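In Defense of the Big White Table

Posted Sep 4, 2025 by Ghazal Mousavi

I used to be a desk person. My own drawers, my own lamp, a mug nobody else touched. Then I moved to a shared office with one big white table, and I complained about it through most of January (sorry, Sepehr). Now I'd fight anyone who tried to take it away!

A plain white top makes you tidy. Put one little red thing down on it and you'll see it from the door, and sooner or later it bugs you enough to pick it up. 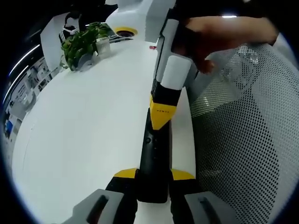 My old desk was dark wood veneer and it swallowed everything. I once lost a key on it for 2 weeks. I'm also convinced people talk more at a shared table, even the quiet ones, and you can walk all the way around it and butt in from any side.

But please, get a plant. Sepehr Tehrani thinks plants on worktables are clutter, and he's wrong. All that white feels like a dentist's office until something leafy shows up. I'd take one bushy green thing in a gray pot over $271 worth of desk organizers.

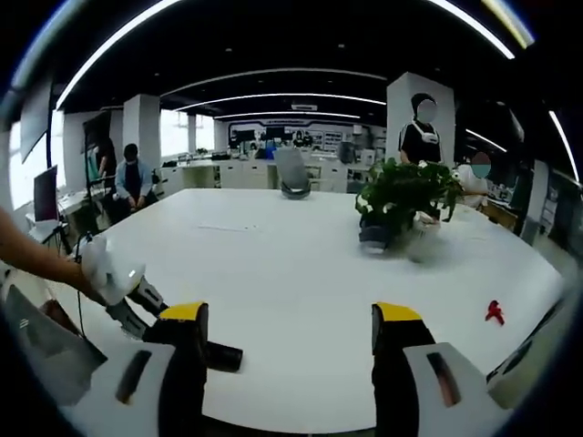
The plant, holding its spot on the table.

My one rule is that the middle belongs to whatever is being worked on. Coffee goes elsewhere, and so do coats and lunch. I've seen offices spend $2,000 on storage when all they needed was to stop parking stuff in the middle.

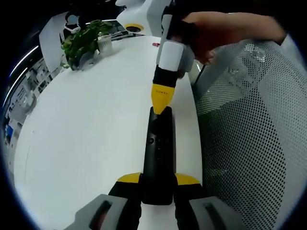 Long black device on the white tabletop, with yellow gripper tips at its upper end and on either side of its lower part.

Sepehr still wants his drawers back. He can have them, as long as they go against the wall.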